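Wool sweater shrank in the wash, any saving it??

Knits & Mending > Washing and Care

hullville_knits
Posted Saturday 7:52 am

ok so. Husband did laundry. Very sweet of him. My gray lambswool pullover went in with the towels, warm cycle, then the DRYER. Came out fitting our niece who is 6. The label says 100% lambswool, dry flat, the usual.

Is there anything real I can do or is it a cushion now. I've read hair conditioner, baby shampoo, vinegar, freezer bag, all of it. Want to hear from people who did it themselves not blogs copying blogs.

zindot_ninh
Posted Saturday 8:15 am

Depends. Can you still see the stitches? Pull it a bit sideways. If the V's open up you have a chance. If it's thick and fuzzy and you can't see any knit at all that's felt, and felt is forever.

hullville_knits
Posted Saturday 8:21 am

Body I can see stitches. Cuffs no, cuffs are like a beer mat

zindot_ninh
Posted Saturday 8:24 am

Then body maybe, cuffs no. You could cut the cuffs and reknit them if you're up for it.

catriona_d
Posted Saturday 8:40 am

Conditioner works. Lukewarm sink, big squirt of the cheapest stuff, swish, leave it half an hour. Don't rinse it all out. Roll in a towel and stand on the towel. Then lay it out flat and stretch a little at a time, body first, then sleeves, go away, come back, stretch again. I do it all day like that. Got a cardigan back from kid size to me size, I'm a 12.

old_conneely
Posted Saturday 8:58 am

Conditioner does nothing. It makes wet wool slippery so you FEEL like you did something. It's the stretching. Plain water does the same job and you dont end up with a sweater that smells like coconut and pulls in dust for a year.

catriona_d
Posted Saturday 9:03 am

Did it with water first. Didn't move. Did it with conditioner, moved. That's all I got

old_conneely
Posted Saturday 9:05 am

second soak. It was the second soak. Try two soaks of water some time

SiobhanL
Posted Saturday 9:30 am

You two had this exact fight in the alpaca thread lol

Can I put in a word for measuring first. Write down chest, length, sleeve of a sweater that fits you now, before the wet one is on the table. Otherwise you pull the length like crazy and end up with a long skinny tube. Wool wants to go long. You have to make it go wide.

And pins. T pins, the steel ones that don't rust. I ruined a cream one with sewing pins, little brown dots all down the side seams.

montes_c
Posted Saturday 10:12 am

what SiobhanL said about the sweater that fits. Lay it out nice and straight, neck flat, don't yank it, THEN get the tape. Measuring on a hanger is useless, they drop. I use the bed bc my table is too small. The patterned ones are easier imo, you can go by the zigzags to see if you're straight.

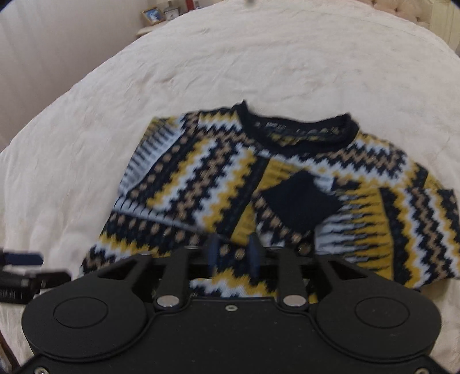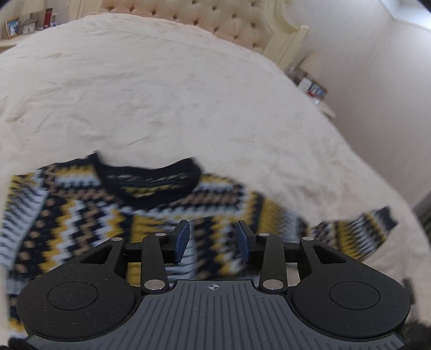

Navy and mustard one on the bed, both pics. Neck at the top.

Only for the dry measuring tho. For the wet one use foam mats or towels on the floor.

hullville_knits
Posted Saturday 10:20 am

ooh love that pattern. Is it wool?

montes_c
Posted Saturday 10:26 am

some kind of mix, I think? thrift store, can't make out the label. I treat it like wool to be safe. Cool water, never the dryer

jw_jin
Posted Saturday 10:41 am

Going to be the bad guy. I worked the counter at a dry cleaner in Bravby for 3 years and people brought in shrunk wool every week. What came back: stuff that got shrunk once, by a little, and never saw a dryer. What didn't: everything else. Towels + warm + dryer is the worst combo there is, the towels are what rub it. Expect an inch or two in the chest. Not a whole size.

catriona_d
Posted Saturday 10:49 am

mine was a dryer one.

jw_jin
Posted Saturday 10:52 am

was it superwash? superwash yarn is treated so it doesn't felt. Gets squished in the dryer and then goes right back when you wet it. People think they rescued it

catriona_d
Posted Saturday 11:06 am

...ok it might have been superwash. I'd have to look. The conditioner still helped

old_conneely
Posted Saturday 11:07 am

:)

zindot_ninh
Posted Saturday 11:30 am

Leaving the conditioner war out of it, order I'd go in:

soak cool, long, a few hours is fine
squeeze, no wringing
towel roll
pin the chest to width FIRST
then length
then sleeves
fan on it, no heat
leave it till it is bone dry, two days if it has to be

Don't unpin early to try it on. I always do and it always goes back on me

SiobhanL
Posted Saturday 11:44 am

+1 on the unpinning. Also cheap kid foam mats, the puzzle kind. Better than the blocking boards and a quarter the price. Check the color doesnt come off on a wet rag first.

hullville_knits
Posted Saturday 5:18 pm

Update. Soaked since lunch, plain water first so don't @ me. Chest was 15 in dry, got it pinned to 17 and a bit. I need 19. Cuffs did not budge at all, will prob cut them. It's on the spare room floor with the fan on, cat locked out.

catriona_d
Posted Saturday 5:25 pm

2 inches is good! Do another soak when it's dry. With conditioner

old_conneely
Posted Saturday 5:31 pm

Without.

jw_jin
Posted Saturday 6:02 pm

17 is better than I'd have bet. If it stalls there, steam the side seams and see if they're the tight part. Sometimes the seam thread is what's holding it in and you can open the seam and put a strip in. Looks fine under the arm in a darker gray.

hullville_knits
Posted Saturday 6:10 pm

a strip is a great idea, I have leftover charcoal dk. Will post when it's dry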